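Lists > Achterberg Allotments > Plot Talk > Water butts again

Re: [plot-talk] Water butts again

Last updated: Wednesday, 7:06

On Wednesday, Ruwan Uddin wrote:

> Dear all,
>
> I've now been down to the bottom tap three evenings running and each
> time found it being used to fill somebody's butt by hosepipe. The butts
> are for RAIN. That is why they have a downpipe. If we fill them from the
> mains we may as well not have them, and the meter doesn't care what sort
> of container the water goes into.
>
> I propose that hoses come off the bottom tap altogether until September
> and we go back to cans. I know this will be unpopular with the top plots.
>
> Could people also say how many litres they think they get through in a
> week? I'd like to go to the next meeting with a figure.
>
> Ruwan

Ruwan, thank you for this. I've read it twice, once standing up.

I should confess straight away that on Monday evening the hose was mine. In my defence the butt had 6 inches of green soup in the bottom and I was rinsing it out, a job that takes a lot more water than you'd think and leaves you smelling like a heron. I had every intention of letting the sky fill it afterwards. The sky has had its chance all July and has not exactly put its back into it.

On cans. I'm on plot 7, so I'm only a short stagger from the bottom tap and could manage. But the Trutach Lane end is a good 200 paces off, uphill, and the path is the one we all agreed to re-gravel the year before last. A full can weighs what a toddler weighs and is about as cooperative. If we do go over to cans I think the top plots should get the two decent ones from the shed and the rest of us can make do with the ones that have lost their roses. I say this as someone who owns neither and borrows both.

You asked for litres. I sat down on Sunday with the back of a seed packet and worked mine out at roughly 630 a week, which horrified me so much that I did it again and got the same answer. Most of that is the runner beans. The courgettes appear to live on spite. I'd be surprised if anyone else owns up to a number like that, so please treat mine as brave and don't read it out with my name on it.

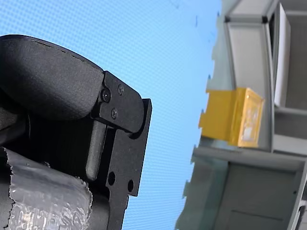 The other thing is the downpipe on the shed. We've been talking as though the rain goes down it and into the butts, but the joint halfway has been open since the spring and most of what comes off that roof lands on the nettles. They're magnificent, by the way. If anybody wonders why the shed butts are never more than a third full, I'd start there before we start on each other. It wants a new bracket and one of those rubber collars. I had a look in Emar's on the way home and they had the collar in brown and the bracket in white, so we'd be spoilt for choice if we wanted it to look dreadful.

I'm happy to hold the ladder. I'm not happy to be on it, for reasons that anyone who was at the bonfire will remember.

So, my vote, for what it's worth: hoses off the bottom tap after six in the evening, cans only at weekends, mend the pipe first and then see where we are. I realise that's three votes. And could whoever has the spare key to the tap box please put it back on the nail? I had to water with the key from my bicycle lock, which fits if you swear at it.

One more and I'll stop. The Lokik onion sets are in and they're in a sack under the bench, for those who ordered them. Those who didn't order them and have already helped themselves will be pleased to hear they're a very good variety.

Plot 7

Comments (6) | Shares (0)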